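Walia Science Pages for Young Readers
Topic: Air and Movement
March 24, 2022

Why Does a Ball Bounce?

You drop a ball on the floor and it comes back to you. You drop a potato on the floor and it stays there. Both are round, or almost round. So why is only one of them good at bouncing? In this page we will look inside the ball and find the answer.

What is inside?

Many balls are filled with air. We cannot see air, but it is made of very small pieces called molecules. They fly in all directions, very fast, and they hit the inside wall of the ball all the time. Each hit is much too small to feel. All the hits together make a push, and we call this push pressure. When you pump more air into a ball, there are more molecules inside, and the push becomes stronger. That is the reason why a full ball feels hard under your thumb and an empty one feels soft.

The skin of the ball is important too. It is often made of rubber or of soft plastic. These materials can stretch and then go back to their old shape. A material which does this is called elastic.

What happens when the ball hits the floor?

It happens so quickly that your eyes miss it, so let us go slowly.

When you hold the ball high, it has stored energy, because you lifted it up. When you let go, gravity pulls it down and it goes faster and faster. Now the stored energy has become movement energy.

Then the ball touches the floor. The bottom of the ball becomes flat for a very short moment. The air inside is squeezed into a smaller space and the skin bends. The movement energy is now kept in the squeezed air and the bent skin, like in a spring that you press with your hand.

At last the ball pushes itself back into a round shape. It pushes against the floor, and the floor pushes against the ball. Up it goes!

Why does it stop?

A ball never comes back quite as high as the place you dropped it from. With each bounce, a little of the energy goes away. Part of it becomes sound, and this is the "boing" that you hear. Another part becomes heat. If you bounce a ball many times, its skin gets a tiny bit warmer. After some time there is not enough energy left for a bounce, and the ball only rolls.

Does the floor matter?

Yes, very much. A hard floor gives the ball a strong push back. Sand does not, because the grains of sand move away and take the energy with them. Thick grass and carpet also take some of it. Try the same ball on stone and then on a bed, and you will see a big difference.

Is a big ball better than a small one?

Not always. A basketball can weigh 600 grams and it bounces very well. A big beach ball is much lighter. It falls slowly because the air around it is holding it back, so its bounce is lazy and low. Size alone does not tell you how a ball will bounce. You must also think about the weight, the skin and the pressure of the air.

And what about stripes? A stripe does not change the bounce, but it can help your eyes. When a ball of only one color spins, it is hard to notice. When a striped ball spins, the stripes turn too, and you can tell which way it is going.
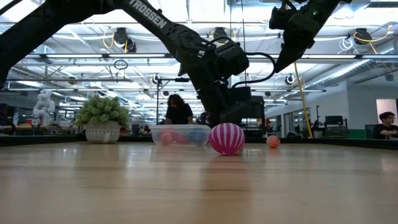

Try it at home

You need a ball, a long ruler or a tape measure, and a friend.

1. Find a hard floor with nothing breakable near it.
2. Hold the tape measure against a wall, with the zero at the floor.
3. Hold the ball with its bottom at 60 centimeters and let it go. Do not throw it.
4. Your friend watches how high the bottom of the ball comes back. Write down the number.
5. Do it again on a carpet.

Words to remember

Pressure: the push of air on the walls around it.
Elastic: able to stretch and return to the old shape.
Gravity: the pull that brings things down to the ground.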